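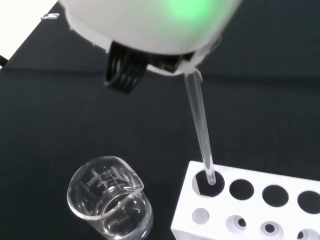 Glass tube over a dark tabletop

The bus to Jirnanent leaves at 7 in the morning, and I was on it with a cheese sandwich, my aunt's good umbrella and a shoebox full of letters I had no business reading. I read them anyway (of course I did!) before we'd even cleared the gas station.

They were all from the same man, and he was nuts about soup. Page after page of it. He'd eaten at the Zwane, the old hotel by the ferry landing, every night for a whole August, and he wrote my aunt 47 letters about the barley and the leeks and one very upsetting bowl of cold beet. Never a word about love. I kept flipping them over to check the backs.

My aunt is 70 now and she told me to take the box to Nirkamus Street and leave it with whoever opened the door. So I found the house, number 398, blue shutters, a dog asleep on the mat, and I knocked. An old man came out holding a ladle. A ladle! He looked at the shoebox and then at the umbrella, and he went kind of pink.

"Is she eating?" he said.

I said she mostly had toast these days. He shook his head like I'd told him somebody died, and went back in, and left the door wide open. I could smell onions. The dog got up and went in after him, so I did too.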